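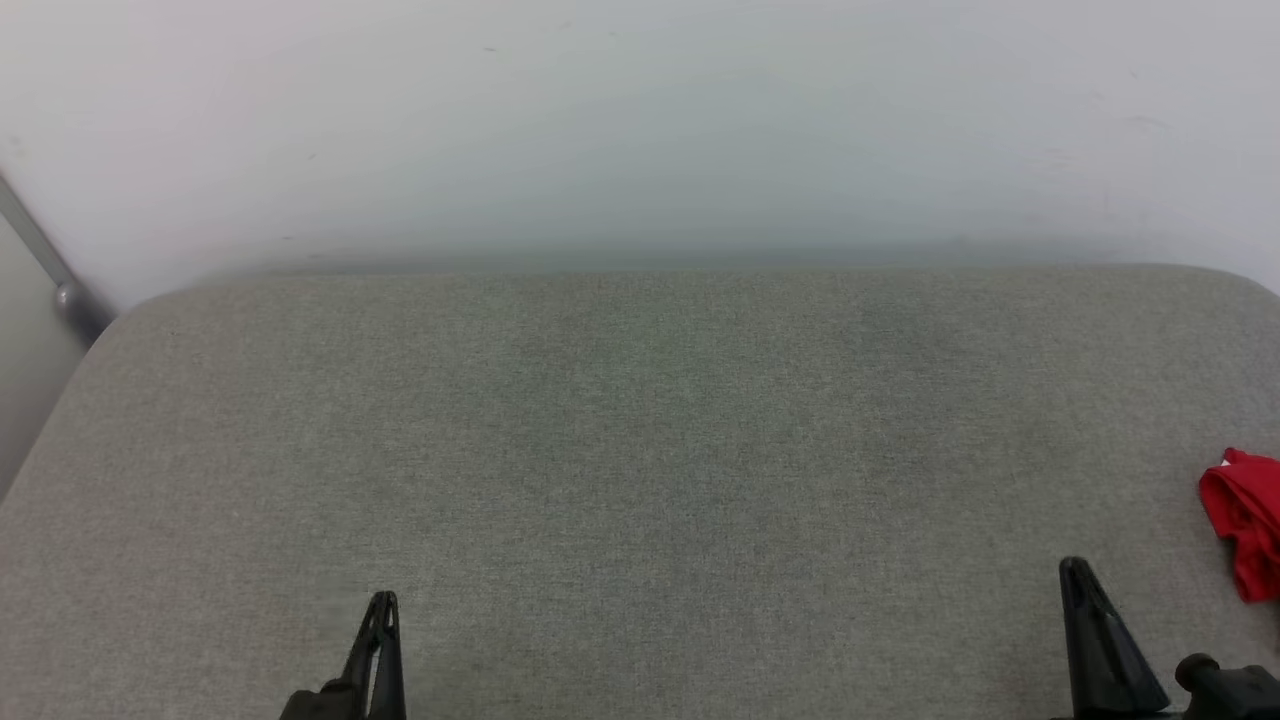

Barbara Witkowska wrote last week to ask whether the Sotus goal anchor really will go on a round-tube junior goal as well as the square aluminium ones, and whether she could leave it on between matches. Yes to both, Barbara, and thank you, because I'd managed to leave the answer off this page for months!

Sotus Goal Anchor (wheeled and slip-on versions)
Made for Cisora Pitch Supplies
In stock, usually sent out the next working day

So, what is it? It's a weight for the back bar of a portable football goal, so that the goal doesn't tip forward when somebody swings on the crossbar (they will, you know they will) or when the wind gets under the net. I ran the equipment shed at a junior club for longer than I care to say, and we used to make do with sandbags. Sandbags are fine right up to the moment they split. Ours split every November, and I'd be out there with a dustpan and a torch trying to get grit off the goalmouth before the under-nines kicked off.

The Sotus is a long sealed drum with a saddle cut into the underside. You lift it, or roll it if you've got the wheeled one, until the saddle sits over the back bar, then you pull the strap through and do up the buckle. The strap is the bit I'm proudest of. The first version had a plastic clip and I hated it in cold weather, couldn't get my fingers round it at all, so now there's a big steel buckle you can work in gloves. Catinca Pană tested it for me with ski mittens on and got it shut, swearing only a little.

Which one do I need?

For mini-soccer goals, the slip-on is plenty and it's easier to store. For nine-a-side and full-size freestanding goals please go for the wheeled one, and check your goal maker's instructions for how much weight they want on the back bar. They all say something different, and whatever they say beats whatever I say. If you've lost the instructions (I have a drawer full of other people's) send me the make and I'll try to dig them out for you.

If your goals live on artificial grass where you can't use pegs, you'll want the anchors on all the time the goals are up, training included. If you're on real grass and already use U-pegs, I'd still use them together on a blowy day. And when the goals aren't in use, chain them up face to face or lay them down somewhere the children can't get at them. An anchor does nothing for a goal that's been dragged off by teenagers at nine at night, sadly.
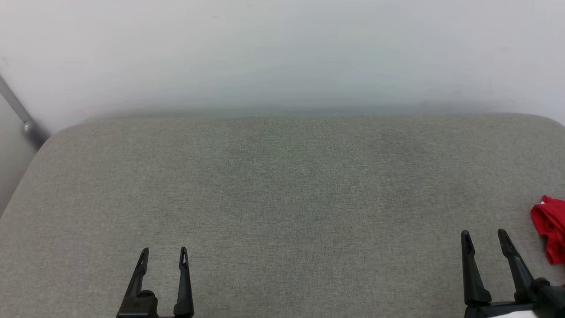
Back to the saddle for a minute, as it's the thing I get the most emails about. There are 3 inserts in the box: square, round and oval. They push in by hand and come out with a firm tug, no tools needed. The oval one is stiff when it's new and I know it's annoying. Leave it somewhere warm for an hour before you fit it and it goes in much more kindly. Please don't go at it with a mallet. Czesław Marciniak did, and then had to buy another insert from me, which I felt bad about, so I threw in a strap.

What comes in the box

The anchor itself, empty or ready filled (see below)
Saddle inserts in square, round and oval
Strap with steel buckle
Filling funnel, if you've ordered it empty
A sticker for the crossbar telling people not to swing on it
Fitting sheet, with drawings by my niece

Filled or empty?

Empty is a good deal cheaper to post, and you fill it with dry sand through the cap at the end. Use kiln-dried sand, the sort sold for block paving, as builder's sand is damp and it clumps, and you'll never get it to settle evenly. Don't use water. I know the cap looks as though it ought to hold water, and it does, but water is a lot lighter than sand for the same space and you simply won't get the weight you need. Plus it freezes.

Ready filled comes on a pallet, and the driver will drop it at the kerb and no further. Have somebody there to meet it! Two adults to lift the wheeled model, please, and bend your knees.

A few things people have told me

Since we started selling these we've sent out 1,989 of them, and I read every note that comes back. Jadwiga Jabłońska said hers have been through a flood on a riverside pitch and only needed hosing off. Aniela Sobczak was less happy, as the wheels on her early pair picked up rubber crumb from the 3G and squeaked something awful. She was right, they did. The wheels now have a cover over the axle, and if you've got the old ones I'll post you a pair of covers for nothing, just ask.

The colour has also been a sore point. They come in yellow. I've been asked for club colours more often than I can say, but I want people to see the thing before they trip over it, so yellow it stays for now.

Looking after it

Hose it down now and then, and wipe the buckle with a bit of oil before winter. Check the strap at the start of each season and change it if the edges have gone furry. Spare straps, caps and inserts are all on the Cisora spares page, and they fit the older Tida anchor as well, apart from the cap, which has a different thread.

The guarantee is 2 years on the drum and the buckle. It doesn't cover straps, or anything that's been reversed over by the mower.

Ordering for a league or a school with lots of pitches? Drop me a line before you pay, as I can usually knock something off the pallet charge if it's all going to one address. Tell me what shape your back bars are when you write, and a photo of the goal with a tape measure against the tube helps me no end.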